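Ticket 3973
Product: Skosia plate rack, black, with upright dividers
Category: Dish racks and drainers / fit and stability
Status: Resolved
Opened: February

Reported problem

Customer uses the rack on a tabletop next to the sink in a small staff kitchen. Plates do not stand straight. Side plates are fine, dinner plates lean over to one side and in two cases have slid out when a neighbouring plate was lifted. The customer also reports that the base rocks when a full load is put in, and that one divider comes away in the hand when a plate is pulled out at an angle.

Customer has two sets of plates in use: a Lulter set with a raised rim and a deep well, and an older Kröger set, thinner and flatter. The customer asks whether the rack is faulty, whether it is meant for smaller plates only, and whether a wider version exists.

Requested from customer

Order confirmation, diameter of both plate types, number of dividers fitted, what the rack stands on, and whether anything has been placed under the base.

Customer reply, 09:40

Dividers: all fitted as supplied, pushed in by hand. Surface: flat tabletop. Nothing under the base. The larger plates measure 27 cm across, the smaller ones 20 cm. The rack goes through the dishwasher once a week, top shelf. The customer adds that the leaning started after one of these washes, but is not certain.

First assessment

Three separate complaints, which may or may not share a cause. Lean, rocking and loose divider were handled one at a time, in that order. No replacement was sent at this stage.

Check 1: Divider seating

Each divider has two feet that press into openings in the base. When both feet are home there is a click on each side. It is possible to get one foot in and leave the other resting on the plastic, and the divider will then stand up and look correct until a plate is put against it.

Test: empty the rack, hold the base down with one hand and pull each divider straight up with two fingers. A seated divider does not move. Then push each one gently to the left and right. A small amount of flex at the top is normal. Movement at the foot is not.

Customer result: one divider lifted out with no resistance. Second from the left. The others held. On pressing the loose one back in there was a click on one side only. On removing it again, the customer found a hard white deposit in the opening.

Action: soak the base in warm water with a spoonful of citric acid for 20 minutes, clear the opening with a wooden cocktail stick, rinse, refit. Do not use a knife or a screwdriver. The edge of the opening is what grips the foot, and once it has been shaved it will not hold.

Customer result, 11:15: click on both sides. Divider holds. Loose divider closed.

Check 2: Lean

Plates in this rack are held at two places: the lower edge sits in the slot on the base, and the face or back of the plate rests on a divider. A plate is expected to tilt. The question is whether it tilts backward against its divider, or whether it falls across the slot because the divider is too far away to catch it.

We set up the same rack on the bench with one light blue plate in a middle slot and one white plate near the right end. The two do not stand alike. The blue one is tilted slightly backward. The white one leans noticeably to the right, with its lower edge against a divider. The customer was asked to load one plate in each of the same two positions and compare before moving anything.

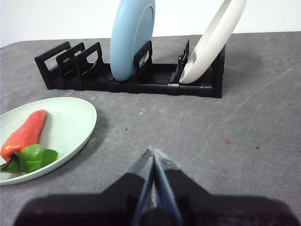 Check 3: Spacing

Customer confirmed the same behaviour at the right end. The dividers on the customer's rack had been refitted after washing without regard to position, with three close together on the left and the remainder spread out. The close group suits flat plates and saucers. The wide spaces suit bowls. The dinner plates had been going into the wide spaces because that was where there was room for them, and a thin plate in a wide space will lean until it meets something.

Recommended arrangement for mixed plates:

1. Take out all dividers.
2. Fit one close to the solid end wall, leaving a single plate's width.
3. Work away from the end wall, using a rimmed dinner plate to set each gap. The rim should pass without scraping, with no more than a finger's width to spare.
4. Leave the widest gap for bowls at the far end, away from the tall plates.
5. Load the largest plates first, all facing the same way.

The direction matters more with the Lulter plates than with the Kröger ones. A deep well puts more of the weight to one side of the rim, and two such plates placed face to face will push each other apart at the top.

Customer result, 13:05: dinner plates now stand. One Kröger plate still leans more than the others but does not slide. The customer considers this acceptable.

Check 4: Rocking

With the rack empty, press down on each corner of the base in turn. If it rocks when empty, the base is distorted or the surface is uneven. If it rocks only when loaded, look at how the load is spread.

Customer result: no movement when empty. Slight movement with 11 plates in, all towards one end. None with the same plates spread along the full length.

The base is made in joined sections, and seams along the front edge are normal. They should be closed. The customer ran a fingernail along the front and found one joint standing slightly proud. Pressing the two sections together on a flat surface closed it. The customer was asked to look at the joint again after the next wash.

Dishwasher use: the base may go in the top shelf, but nothing should be stacked on it and it should be left to cool before it is lifted out. Lifting a warm base by one end can open a joint. This would account for the timing the customer described, although it cannot be confirmed from here.

Answers to the customer's questions

Faulty: no. All dividers hold once the openings are clear.

Smaller plates only: no. Plates up to 28 cm are within range. Above that the plate will stand but the weight sits too high over the base.

Wider version: not in this range. The Brurari drainer is deeper from front to back but has fixed dividers, so the gaps cannot be set to suit two types of plate. It was not recommended for this customer.

Spare parts

One pack of spare dividers offered, free of charge, in case the second from the left works loose again — the foot had been pressed against the deposit for some time and may have worn. Customer accepted.

Follow-up, 14 days

Customer reports no plates down. Joint still closed after two washes. Spare pack received, not opened. The customer asks how often the base should be descaled. Advised every 5 weeks in a hard water area, or whenever a divider stops clicking on both sides.

Internal note

The instruction sheet shows the dividers already fitted and says nothing about setting the gaps. Request sent to documentation to add the plate-as-gauge method from Check 3, and a line on the two clicks. Linked to this ticket.

Ticket closed.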